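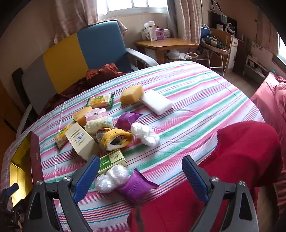
Chapter 4: Cloth Before Machines

How did weavers make a striped cloth before there were power looms? They set the colors in order on the loom first, thread by thread, and the stripes grew as the weaving went on.

I love this part of the story, and I hope you will too! Every woven cloth has two sets of threads. The warp runs the length of the loom and is pulled tight. The weft travels back and forth across it. Change the color of one or the other and you get a stripe. Change both and you have a check - which we'll save for Chapter 5.

In the valley town of Drakdale, a plain household cloth called for 1,574 warp threads, and every one was tied on by hand. Winding them could take a family from breakfast until well after dark. The Prado workshop, a few miles downstream, kept 85 looms going through the winter and bought its dyed yarn from Savness on the coast.

Key words for this chapter: warp, weft, heddle, shuttle, selvage

Before you read on, find a piece of woven fabric at home and pull one thread loose from a cut edge. Which way did it run?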